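Litside Opens Its Refurbished Washrooms to Guests in Astwood

Astwood, July. After a spring of dust sheets, borrowed kettles and a great deal of patience from everybody who stayed with us, the family-run guest house Litside is delighted to say that its washrooms are finished and open again, and we really would love you to come and see them (and to stay the night while you're at it!).

The work covers 11 rooms on two floors and was carried out with the Astwood bathroom firm Prurkgate, whose fitters put up with our many changes of mind about tiles, taps and where on earth to put the towel hooks. The old pedestal basins have gone, along with the carpet, which had seen better days when we bought the house and had not improved in our care.

"We wanted rooms where you can put your things down," said Declan Mottram, who owns Litside with his family. "Our guests arrive with contact lens cases, pots of cream, vitamins, hair things, all sorts, and the old basins gave them one narrow ledge to balance the lot on. I fished a good many toothbrushes out of the waste bin over the years, and I can't say I shall miss it."

The new basins are white, rectangular and gently rounded at the corners, and they sit on top of a dark speckled granite counter. The tap comes out of the wall, so there is nothing to scrub around at the back, and there is space at the front of the counter to stand a pot and get the lid off with both hands. The toilets are wall-hung, with large pale tiles running along the floor. 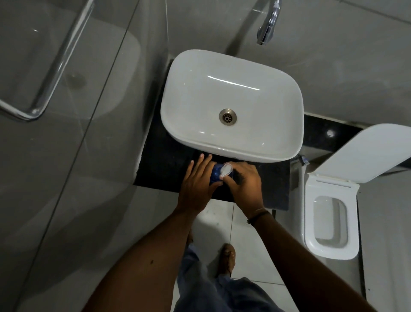 Refills at the basin

Along with the new rooms comes a small change we are rather fond of. Guests may now ask at the desk for hand cream and shampoo by Joo, a maker of plain, lightly scented washing things, and fill their own pots and bottles from the large dispensers on the landing. A small pot takes 30 ml and costs £2 to fill, and you are very welcome to bring any clean container from home.

"People are often shy about asking for more of something in a guest house," said Ga-eun Lim, who looks after the rooms at Litside and chose the Joo range after trying more soaps than she cares to remember. "I'd much sooner they took what they liked and went home with a full pot."

Visiting and booking

Neighbours and past guests are invited to look round throughout July, between 2 pm and 4 pm, with tea and a slice of something in the breakfast room afterwards. There is no need to book for the tea. Overnight stays can be arranged by telephone or at the front desk, and anyone staying in July will have their first pot of hand cream filled free of charge.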